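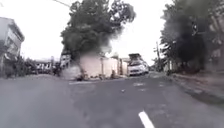 Two cameras and one controller, part two

In the first part I wrote how I built the controller box for the Ullow project. Now I want to write about the cameras, and I will try to be fair to both of them, although I have a favorite already and you will probably notice it.

For readers who are new: Ullow is my own small project. I want to make a cart that can follow a street slowly, keep to its side, and stop when something stands in its way. The cart has a motor controller from Furnival, an arm of steel tube for the camera, and a computer in a lunch box. Before I let it decide anything by itself, I need to know what it can see. So for the moment all the thinking is done later at my desk, with the recordings.

I have two cameras to compare. The first is a Zivex with a normal rolling shutter and a quite wide lens. The second is a Hutus with a global shutter. The Hutus is older, heavier and it cost me more, even second hand. Both connect to the same controller board with the same kind of cable, and this was the reason why I chose them. I did not want to compare two cables or two drivers at the same time.

How I compare

I tried first to compare on a table with a printed chart. It gave me nice numbers and I learned almost nothing from them. A chart does not move and it has no sky over it. A street has a big white sky, dark trees, and walls which are almost the same color as the sky. All of this is in one picture, and the camera must choose what it wants to show well.

So I changed the method. I use a short list of things which the cart needs to find:

The white line or dash on the road, near the camera.
The edge of the road where the curb begins.
A vehicle which stands at the side.
A pole.
Anything lying on the asphalt that should not be there.

These are five things, and for each one I mark in the recording if my program found it, if I could find it with my own eyes, or neither. It is slow work. I went through 696 frames like this, on several evenings, with a lot of tea. I do not recommend doing all of it after dinner, my marks became more generous when I was tired and I had to repeat one evening completely.

Near things and far things

The lane marks near the camera are the easy part. Both cameras give a clean white shape on gray, and my program finds it with a simple threshold. I was a little proud of this until I understood that a child could do it too.

Things get difficult with distance. Faded paint far up the road has almost the same brightness as a worn place in the asphalt. When I make the threshold more sensitive, the program starts to see lane marks everywhere, also on patches of repair and on the sunny side of a shadow. When I make it less sensitive, it sees only the nearest dash and is blind after that.
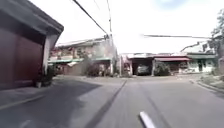

I spent one whole Thursday evening on this problem and the best answer I have found is to not use one threshold for the complete picture. Now I cut the road into horizontal bands and each band gets its own value, calculated from the median brightness of that band. With the Zivex this helped a lot. With the Hutus it helped less, but the Hutus was better at the beginning, so at the end they are close.

Dark lines on the road are a separate story. A seam, a tire mark or a crack can run in the same direction as the lane, and the program is very happy to follow it. I added a rule that only bright lines count as marks. It is a primitive rule, and on a wet road at night it will certainly be wrong. I do not plan to drive at night.

Shade makes the other trouble. Where a building throws its shade on the asphalt, the edge of the shade is a beautiful straight line, much better than most real lines. The Zivex has an automatic exposure that reacts to it and then the whole picture becomes brighter or darker within a few frames. I switched the automatic exposure off and set the value by hand at 13 on its own scale (I do not know what unit this is, the manual does not tell it). After this the sky was just white and I lost the tops of roofs, but the cart has no business with roofs.

Blur and shaking

My steel arm is too long. I knew it already when I welded it, but I wanted the camera high. At walking speed everything is fine. When the speed is higher the arm begins to swing, not much, maybe the width of a finger, and it is enough to make the leaves and the walls at the sides soft.

With the rolling shutter of the Zivex there is one more effect: poles lean. They lean a little to one side when the arm swings to the left and to the other side when it comes back. For a human this is only ugly. For my pole finder, which looks for vertical lines, it is a real problem, and it misses a pole in one picture and finds it again in the next. The Hutus does not do this. Its poles stay straight, even if they are soft, and this alone could decide the whole comparison for me.

I tried rubber between the arm and the camera. Soft rubber made it worse, the camera was nodding like an old man in a train. Harder rubber, cut from a door stop, is better and I left it in.

Big objects very near

My vehicle finder works with boxes. It learned from pictures where one can see the whole vehicle, with some road in front and some sky on top. When a van is so near that its side fills a large part of the view, the finder has no good box for it. It sees a wheel, it sees a long dark window, and sometimes it says "wall". For a cart which should stop in front of things, to call a van a wall is not a tragedy, it will stop for a wall too. But I want to know that it is a van, for a van can start to drive and a wall normally does not. 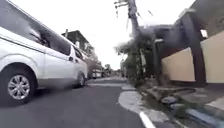 Put a cheap distance sensor beside the camera and forget the boxes, wrote a reader under part one, and another comment added that a wide lens is always a mistake on a cart because it makes the near things enormous and the important far things tiny. I thought about both for some days. For the distance sensor I agree, and I have ordered one. It will not tell me what the object is, but it will tell me when I have to brake, and this is more urgent.

With the lens I agree only by half. The wide view is the only reason that I see the curb and the lane mark together in one picture. When I put a narrower lens on the Hutus, the far vehicles became bigger and my finder was better with them, this is true. But the curb disappeared from the lower corner in most frames, and the cart lost its orientation after the first bend. I went back to the wide one.

The controller

I should also write some words about the Furnival, as it got the least attention from me and made the fewest problems. It takes the steering value from my computer and sends back its own time with every message. With this time I can put the camera frames and the wheel positions in the right order. I counted 1668 messages in the longest recording and all of them had a correct checksum. The connector is poor, it does not click, and I fixed it with a cable tie. Otherwise I am content.

One mistake was mine. I connected the camera trigger to the wrong input, and the controller started each time its test program. I searched for this error in my code for two evenings. Please label your cables on both ends – I had labels only on one.

What I use now

The Hutus stays on the arm. The Zivex goes on the lower plate, where nothing swings, and it will look only at the near road. There its rolling shutter does not disturb so much, and its colors are in fact nicer than those of the Hutus, which makes every green tree look like cold spinach.
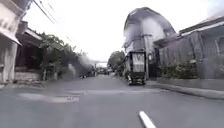
Last updated: September

I have now made the first tests with both cameras at once. The computer in the lunch box gets warm and I had to drill holes in the lid. Running both finders together it is too slow, so the vehicle finder looks only at every second frame from the Hutus, and between them I simply move the old box a little in the same direction. For parked vehicles this works well. For three-wheelers it depends on the side: from behind they are a tall box on small wheels, and my finder was trained mostly with cars, so it often gives them a low score or takes only the upper half. I have started to mark them by hand and will train again when I have enough.

The distance sensor has also arrived, but with the wrong bracket. I will make one from aluminum angle when I have a free morning. If somebody has experience with the Hutus and its gain setting, please write me in the comments. Mine jumps between two values and I cannot find out if it is the camera or my driver.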